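ok thread about quitting the night shift. typing this on the bus so forgive me

1/ August 2018 I took a job at the Altedar warehouse, nights, because it paid 3 dollars more an hour. That was the whole plan. Three dollars.

2/ First month was fine?? Felt like a kid staying up late. Ate cereal at 4 am. Told everybody I was a night person now

3/ Month two I stopped telling people that.

4/ What got me was the daytime. You can't sleep through a leaf blower. Bought the foil stuff for the windows, earplugs, a fan. Still up by 11 staring at the ceiling, mad at birds 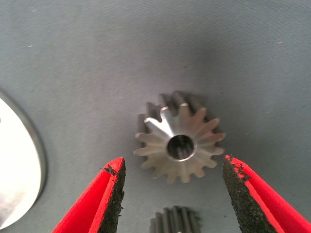 5/ and the food. You come off shift starving and the only place open by me is the Nurlow diner, so it's pancakes and then bed. Pancakes and bed for months. Felt like wet cement

6/ Stuff that helped a little, if you're stuck on nights right now:

same bedtime on days off. I know. I hated it too

sunglasses on the drive home, even in Febuary, even when you look dumb

eat the big meal BEFORE shift, soup or toast after

phone in the kitchen. Not next to the bed, the kitchen
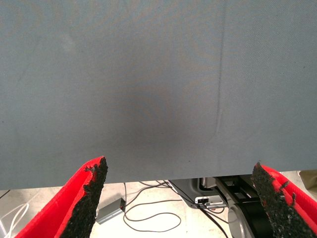 one real plan a week with a person who's awake in the daytime. Put it on the calendar or it won't happen

7/ Stuff that did not help: melatonin gummies (for me, ask a doctor), the 10 minute nap thing, coffee after 2 am, my cousin saying "just go to bed earlier"

8/ Money part, since people always ask. After taxes the extra came out to 435 a month. I was spending 131 of it on takeout and gas station coffee. Wrote it down one night on break and just sat there

9/ So I asked for days. They said there's a list. Got on the list. Waited. Snapped at my sister over a parking spot — that was the week I started applying other places

10/ Start at Anura on days soon, a little less pay, same kind of work. Slept at night for almost a whole week already and I keep waking up before the alarm like an old man

11/ anyway if you're on nights and you like it, great, keep it. If your on nights and crying at commercials, get on the list now

12/ my stop. replies later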